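Folding big sheets: what's worth the bother

I don't trust most folding advice. Ponau sells a 25-step method, and mine still came out as a lump. 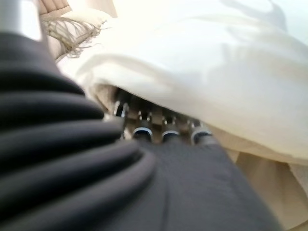 Loose folds are where it goes wrong. Pale cloth hanging in soft creases like these won't stack flat – shake it first.

Start with the corners. 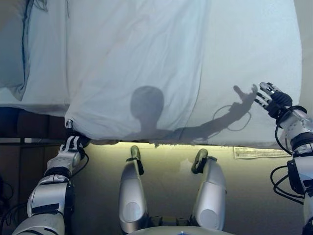

Then bring them together and run a hand down the hem. Ironing first? I've stopped. 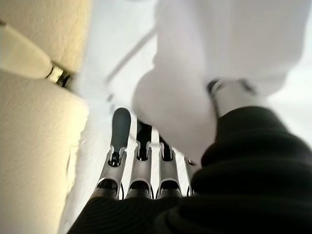

Do folding boards help with king-size sheets?
Only with pillowcases, as far as I can tell. Save your money.

Fold in half, then half again.

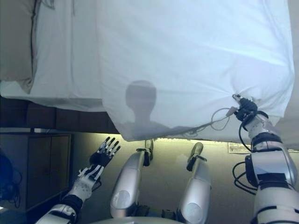 White sheet held up by one gathered corner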